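Home | Site Safety | Visits and Demonstrations | Checklists | Contact

Pre-Visit Inspection Checklist, Two-Arm Robot Demonstration
Site: Brirnness, Bay 9
Date: April 2024
Inspector: Josefien Wuyts
Host: Hoekstra

Scope: operating area, parts handling and visitor separation. Items marked OPEN must be closed before the doors are unlocked.

1. Demonstration area

1.1 Emergency stop within reach of operator: PASS
Comment: Tested from both operator positions. Reset needs the key, as specified.

1.2 Work table stable, no sharp edges on visitor side: PASS
Comment: Yellow table, with recessed slots in the top. Edges checked by hand.

1.3 Cables on arms clear of pinch points through full travel: OPEN
Comment: Cable loops on the right arm stand out from the wrist and elbow. Repeat the check at full reach and log the result.

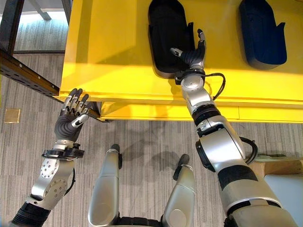 Item 1.3. Right hand over the black slot, left hand open at the table edge.

1.4 Floor covering flat, no trip hazard: PASS
Comment: Carpet lies flat. The brass floor plate is to be added to the trip hazard sheet for July.

1.5 Walkway free of packaging: OPEN
Comment: Move cardboard and boxes behind the barrier line before visitors are admitted.

2. Parts handling

2.1 Parts bin seated and unable to slide: PASS
Comment: Pushed from each side by hand. No movement.

2.2 Hands able to reach parts without striking bin rim: PASS WITH COMMENT
Comment: Two black parts in the bin, lying on their sides. Fingertips come very close to the upper one. Keep the approach at the reduced speed setting.

2.3 Loose items removed from rails and rack: OPEN
Comment: Small wooden blocks on the dark rail and in the yellow frame next to the bin. Secure or remove.
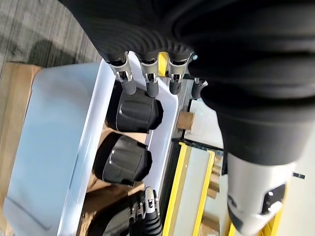 3. Visitors

3.1 Barrier in place, group size limited to 11: PASS

3.2 Briefing card issued (form 642): PASS
Comment: Old stock of form 141 withdrawn.

3.3 Second operator present during questions: OPEN
Comment: Name to be supplied by Hoekstra.

Comments (3)

asari_bay: Is 1.3 checked with power on? Our copy of the list does not say.

J. Wuyts: Power on, reduced speed, one person at the stop.

Hultuvham stores: Form 642 is out of print here. Please send a box.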